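Bunker Sand at Pollness: Notes on the Winter Work

July 3, 2018

Members and visitors have asked about the bunkers at Pollness Golf Club, several of which are presently roped off and marked as ground under repair. As I have followed the work since the first trial in February, I have set out below what is being done and how it will affect play. These are my own notes. The club's notices in the pro shop take precedence wherever the two differ.

The bunkers on the outward half were last filled when the course was extended towards the Hadau River. The sand used at that time was dredged locally and was never washed to a consistent grade. Over the years it has taken in silt from the river flats and clay from the banks behind it. After rain it sets hard, and in dry spells a crust forms over soft material, so that a player cannot judge from the stance how the club will pass through. Balls landing on the face of the greenside bunker at the 16th regularly plug under the lip, and the Rules offer little comfort to the player who finds one there.

The replacement sand comes from the Hviid quarry. It is an angular, washed sand, slightly darker than the old, and it was chosen over a whiter product that looked very well in the sample tray but moved too freely on steep faces. The course superintendent, Primo Martinelli, placed both in the practice bunker for the trial and invited members to play from each and record their views. Most preferred the Hviid sand from a buried lie. Opinion on the long bunker shot was divided, and remains so. 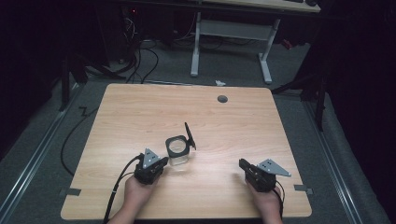 Small glass cup with a black lid, on a light wooden tabletop.

Drainage has been the larger part of the job. More than 2000 metres of pipe will be laid by the end of the program, most of it in shallow trenches running from the bunker floors to the existing drains beside the fairways. The trenches are backfilled with gravel and turfed the same day where the weather allows. Players will notice the scars, particularly across the approach to the 4th, and are asked to lift and drop clear of them at the nearest point of relief, no nearer the hole. Please do not play from the new turf, even where the lie appears good.

Two bunkers will not be restored. The first is the small pot bunker short of the 7th green, which catches only the weaker shot and has been a nuisance to mow around. The second is the fairway bunker on the 12th, now well behind the landing area for all but the forward tees. Both will be grassed over as hollows. I was sorry to hear of the first, having spent a good deal of time in it, but the reasoning is sound.
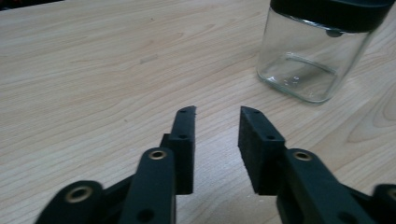
Silt is the chief enemy of any new bunker, and the condition of the sand ought to be checked each season before a problem can be felt underfoot. The method used at Pollness is simple and may be of interest to smaller clubs. Sand is taken from the floor of the bunker and from the face, and each sample is shaken with water and left to stand overnight. Clean sand drops at once, while silt and clay settle above it as a paler band. A clear glass jar with a squarish body and a black lid, such as the empty one on the table here, suits the purpose well, provided that the glass is clean enough to read the layers through. The results should be written down by hole and kept with the maintenance records.

The same approach has been followed at Zarkuden, where the bunkers were rebuilt some years ago and where the floors still drain within the hour after a heavy shower. I played there as a guest in autumn and went round in 82, a score which owed a great deal to the bunkers and very little to my putting. The faces had been kept shallow enough to rake properly from the low side, and the ball was nearly always found on the flat.

Raking will matter more at Pollness once the new sand is down. It takes several months to firm up, and deep footprints on the face will draw it down from the lip and expose the lining. Players are asked to enter and leave at the lowest point, to rake across the slope and not down it, and to leave the rake outside the bunker, parallel to the line of play.

The practice bunker is open throughout the work. The bunkers on the inward half will follow once the river holes are complete, and the order of closure will be posted beside the first tee.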